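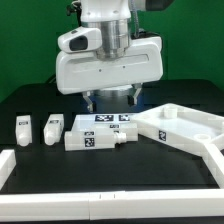
흰색 출력 부품 모음

Grarinum 작업실 / 갤러리 / 출력물

첫머리 사진은 검은 상판 위에 흰색 3D 출력 부품을 올려 둔 모습입니다. 왼쪽에 작은 직사각형 블록 두 개가 간격을 두고 서 있고, 가운데에는 흰 부품이 모여 있습니다. 뒤쪽은 녹색 배경입니다.

이 페이지에는 작업실에서 흰색으로 뽑아 쓰는 출력물의 사진과 설명을 모았습니다. 묶음은 블록, 상자와 받침, 고리와 집게, 시험 출력, 보관 순서로 나누었습니다. 설명은 출력할 때 적어 둔 메모를 줄인 것이라 길이가 고르지 않습니다. 모음의 관리 번호는 3637이고, 부품 문의를 하실 때 이 번호를 함께 적어 주시면 됩니다.

사진을 누르면 크게 보입니다. 큰 사진이 열리지 않는 항목은 원본을 정리하는 중입니다.

블록

세워 둔 블록
첫머리 사진의 왼쪽 두 개. 맨 왼쪽은 좁고 긴 모양이고, 오른쪽 것은 폭이 조금 더 넓습니다. 둘 다 아래쪽 끝이 둥급니다.

표식
두 블록 모두 위쪽 가까이에 흑백 무늬의 작은 표식이 있습니다. 표식을 새로 붙일 때는 면을 마른 천으로 닦고 한쪽 모서리부터 눌러 붙입니다. 비뚤어진 표식은 떼어서 다시 쓰지 않습니다.

Zesgate 블록, 초기형
모서리를 각지게 뽑은 첫 판. 손에 쥐면 모서리가 거슬려서 다음 판부터 살짝 깎았습니다. 초기형은 비교용으로만 남겨 두었습니다.

Zesgate 블록, 수정형
모서리를 둥글리고 벽을 한 겹 늘렸습니다. 출력 시간은 길어졌지만 떨어뜨렸을 때 모서리가 깨지는 일이 줄었습니다.

속이 빈 블록
무게를 줄이려고 내부 채움을 낮춘 것. 윗면이 조금 꺼져서 상판 층수를 늘려 다시 뽑았습니다. 꺼진 것과 고친 것을 나란히 찍었습니다.

긴 막대형
길이 300 mm. 눕혀서 뽑으면 바닥 쪽이 휘어 양쪽 끝에 얇은 테두리를 붙였습니다. 테두리를 떼어 낸 자국은 사포로 다듬었고 손으로 만지면 아직 조금 느껴집니다.

상자와 받침

뚜껑 있는 작은 상자
나사와 와셔를 담습니다. 뚜껑은 밀어서 여는 방식인데 홈이 빡빡해서 양쪽을 조금씩 갈았습니다. 새로 뽑을 때는 도면의 틈을 키울 것.

칸막이
상자 안에 끼워 쓰는 십자형 판. 끼우는 방향이 정해져 있어 한쪽 끝에 작은 홈을 내었습니다.

펜 받침
책상 앞쪽에 두고 씁니다. 구멍은 연필 굵기에 맞췄고 굵은 사인펜은 들어가지 않습니다.

Adebisi 받침대
선반에 세워 둘 물건이 있을 때 뒤에 괴는 삼각형 받침. 같은 모양으로 높이만 다른 것이 2종 있습니다. 낮은 쪽을 더 자주 씁니다.

얕은 접시
작은 부품을 쏟아 놓고 고를 때 씁니다. 바닥이 흰색이라 검은 나사는 잘 보이는데 흰 와셔는 찾기 어렵습니다. 회색으로 한 번 더 뽑을 예정입니다.

모서리 받침
상판 모서리에 끼워 자를 댈 때 쓰는 기역자 조각. 오른쪽용과 왼쪽용이 서로 다릅니다. 안쪽 면에 방향을 새겼는데 글자가 작아 밝은 곳에서 봐야 합니다.

고리와 집게

전선 고리
벽면 타공판에 거는 고리. 층 방향이 힘을 받는 방향과 맞지 않아 처음 것은 목이 부러졌습니다. 눕혀서 뽑은 것으로 바꾸었습니다.

넓은 고리
테이프 롤을 거는 용도. 끝을 위로 조금 올려 롤이 빠지지 않게 했습니다.

종이 집게
얇은 종이 몇 장을 잡아 둡니다. 두꺼운 종이를 물리면 벌어진 채로 돌아오지 않습니다.

봉투 집게
필라멘트 봉투 입구를 막을 때 씁니다. 경첩 없이 두 조각을 밀어 끼우는 구조입니다. 짧은 봉투용은 절반 길이로 따로 뽑았습니다.

둥근 손잡이
서랍 손잡이가 빠진 자리에 끼우려고 만든 것. 너트가 들어갈 자리를 육각으로 파 두었고, 너트는 출력 후에 눌러 넣습니다.

시험 출력

치수 확인용 조각
구멍과 기둥의 지름을 단계별로 바꿔 한 판에 뽑은 것. 필라멘트를 바꾸면 이것부터 출력합니다.

Zurgate 흰색
새로 들인 흰색 필라멘트로 뽑은 조각. 전에 쓰던 것보다 따뜻한 흰색이고 표면 광택이 적습니다. 두 가지를 한 상자에 섞어 두면 색 차이가 보이므로 서랍을 나누었습니다.

실 날림
노즐이 이동할 때 생긴 가는 실이 그대로 붙어 있는 조각. 출력 온도를 낮춰 다시 뽑은 것은 바로 다음 사진입니다.

실 날림, 온도 조정 후
기둥 사이가 깨끗해졌습니다. 대신 층 사이가 약해져서 얇은 부품에는 이 설정을 쓰지 않습니다.

들뜬 바닥
한쪽 모서리가 들려 책상에 놓으면 흔들립니다. 10월에 작업실 온도가 내려가면서 같은 문제가 몇 번 있었습니다. 출력판을 닦고 문을 닫아 두었더니 나아졌습니다.

서포트 자국
아랫면에 지지대를 떼어 낸 자국이 남은 부품. 보이지 않는 면이라 다듬지 않았습니다.

층 어긋남
중간 높이에서 위쪽이 옆으로 밀린 실패작. 벨트를 다시 조인 뒤에는 나오지 않았습니다. 버리지 않고 견본 상자에 넣었습니다.

다듬기와 보관

사포질 전후
거친 사포로 층 무늬를 먼저 없애고 고운 사포로 마무리합니다. 흰색은 가루가 틈에 끼면 얼룩처럼 보이니 솔로 털어 냅니다.

물로 닦기
손때가 묻은 부품은 미지근한 물과 중성 세제로 닦습니다. 표식이 붙은 부품은 물에 담그지 않고 젖은 천으로 표식 바깥만 닦습니다.

말리기
닦은 부품은 망 위에 널어 둡니다. 속이 빈 부품은 구멍이 아래로 가게 놓습니다. 햇볕이 드는 창가에는 두지 않습니다.

보관 상자
완성품은 모양별로 나누어 얕은 상자에 넣습니다. 겹쳐 쌓으면 긁히는 부품은 사이에 종이를 한 장씩 끼웁니다.

견본 상자
실패작과 초기형을 함께 넣어 둔 상자. 겉에 출력 설정을 적은 쪽지를 붙였습니다. 쪽지가 떨어진 조각은 설정을 알 수 없어 따로 빼 두었습니다.

남은 조각
테두리, 지지대, 잘못 나온 조각을 모은 통. 재질이 섞이지 않게 흰색만 담습니다.

이용 안내

사진은 작업실 소식지나 수업 자료에 쓰셔도 됩니다. 출처에 Grarinum 작업실과 관리 번호를 적어 주세요. 도면은 이 페이지에서 제공하지 않습니다. Zesgate 블록과 Adebisi 받침대의 도면은 자료실의 출력물 항목에 있고, 수정형 파일만 올려 두었습니다.

다음 묶음: 회색 출력 부품
이전 묶음: 나무 지그와 자
목록으로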